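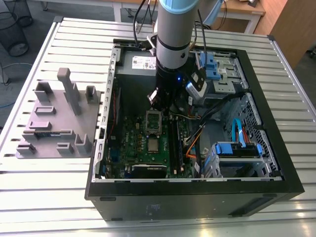 How do you keep stats for a local basketball team without losing half of them? I've taken over the scorebook for our women's side (we play in a small regional league, 3 divisions) and I absolutely love it, but my rebounds never add up. Nothing is coming courtside with me except paper and a phone. Last match I had us down for 40 rebounds and the other scorer had a completely different number. Points and fouls are fine, it's everything that happens in a scramble under the basket. Do you count a tip that goes out of bounds? What about when two of ours grab it together? And does anyone have a sheet layout that works at speed? Tip-off is usually 7.30 in the evening and I want to be ready for the new season in January!

Asked by Zolari
Viewed 1118 times
3 answers

Cleiton Falcão
Welcome to the best seat in the gym! I've been doing this for years and rebounds are where everyone comes unstuck at first. The rule to hang on to is that every missed shot that stays live ends in a rebound for somebody, either a player or a team. If the ball goes off the rim and out of bounds before anyone controls it, give a team rebound to whoever gets the throw-in. If one of yours tips it on purpose to a team-mate, the tipper gets the rebound. Two of yours grabbing it together - pick the one who comes away with it and move on.

Blocked shots still count as a missed attempt, so there's a rebound after those too. I missed that for a whole season.

For the sheet, put shirt numbers down the left and leave wide boxes for offensive and defensive rebounds. Use tally marks. Keep a line at the bottom for team rebounds and fill it in as you go, never at half-time from memory. Then at the end of each quarter check misses against rebounds for both teams. You'll be off by one or two now and then, and you can usually remember which scramble it was if you check straight away.

Get a friend to call the plays out loud while you write, if you can. It makes a huge difference, and it's great fun when the game gets close!

Skedix
We just don't do rebounds. Points, fouls, time-outs, done.

Furtado
Agree with Cleiton on nearly all of that. One thing to add about free throws: if she misses the first of two there's no rebound to give, the ball is dead. Only the last one counts, and only if it misses. That was most of my missing numbers right there.

Also a pencil, not a pen. And ask the other scorer before the match how they treat tips, we do it every time now and the two books come out much closer.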